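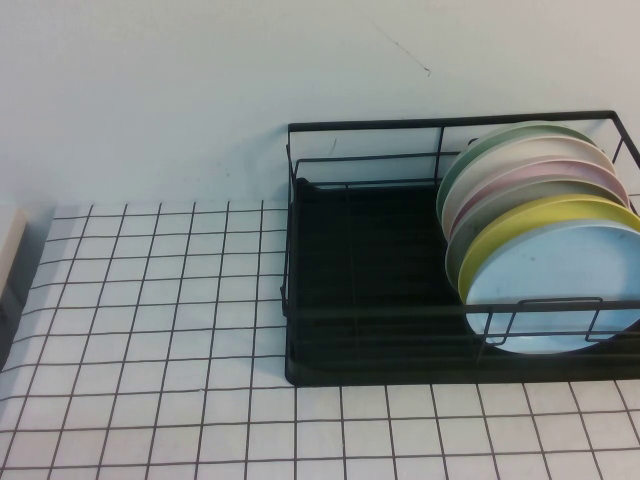
Lavley Viewers Group Asks Bendico to Show Its Numbers on "The Vasseur House" Renewal

FOR IMMEDIATE RELEASE

LAVLEY - The Hikard Television Viewers Association today questioned claims made by the streaming service Bendico about its drama "The Vasseur House," which the company says is its most watched original series and which it has renewed for a second season due in March.

Bendico announced the renewal last week and called the show "a runaway hit." It did not say how many people watched it. It did not say how many finished it, or what counts as watching. The association wrote to the company the same afternoon with those questions and received a reply repeating the words "runaway hit."

"We would be happy to hear that a slow family drama shot in Lavley is the biggest thing on the service," the association said. "We would also like to see one figure that supports it. A trailer that plays by itself when you open the app should not be counted as an audience, and so far the company won't tell us whether it is."

The association ran its own survey of 200 members who pay for Bendico. Of those, 19 said they had watched the first season to the end. The group does not claim its members stand for the whole country, and they skew older than most streaming customers. Even so, it finds the result hard to square with the announcement.
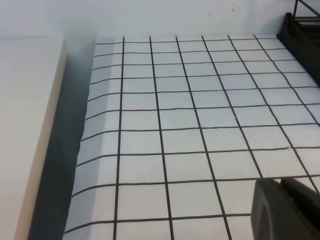 Members also raised the matter of the second season's length. The first ran to 20 episodes. The new one will have 5, which Bendico describes as "a bold, focused event." The association notes that the monthly price is not becoming more focused along with it. Past shows on the service have been given short final runs that were sold as events at the time, and viewers may wonder if this is another one.

The announcement promises that the story's open questions will be answered, including who sold the house and why the older sister came back. The same promise was made before the first season finale, which answered neither.

The association is asking Bendico to publish completed views for each episode, to say plainly whether a third season is planned, and to stop using the phrase "most watched" until it explains the term. It will print any reply in full in its newsletter.

About the Hikard Television Viewers Association

The association is an independent membership group for people who pay for television. It takes no money from broadcasters, studios or streaming services.

Press inquiries: contact the association's Lavley office. Survey questions and full results are available on request.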